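Notebook – partition job, Pritolau building, second floor
March, started 8:40

Went up to look over the panels between the small meeting room and the corridor before we order anything. The Tranham sheet lists them all as one finish. They are not all one finish, so the drawing needs a correction before it goes back to Vinness.

Door first. Closes fine, latch is a little stiff. Put a drop of oil on it and left a note for Arturo Marchetti to try it again after lunch.

Measured the gap at the floor in two places with the feeler strip. Same both times, so I left the leveling feet alone. The old packing pieces are still in there and I don't want to disturb them until the new seals arrive. Bermúdez quoted a 46 m roll, more than we need, but the short rolls cost nearly as much.

Cleaning test: 300 ml of warm water with a small squirt of dish soap, soft cloth, top to bottom. No abrasive pads on any of these, please. The last crew used one on the corridor side and you can feel it with a fingernail.

Color note for the drawing: plain warm light grey on the left, then the dark joint, then the pale greenish-grey panel with the cloudy look. Faint streaks low down on the greenish one, and one very small grey smudge toward its right side. Material still to be confirmed – could be frosted glass, could be acrylic. Tap test and edge check next visit.

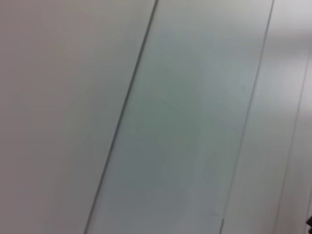 Still to do

Ask Vinness for the original order, which should settle the material.
Mark the left joint on the drawing as dark grey, the right one as a lighter, finer grey.
Bring the 11 mm spacer and the long straightedge.
Return the borrowed stepladder to the second floor closet.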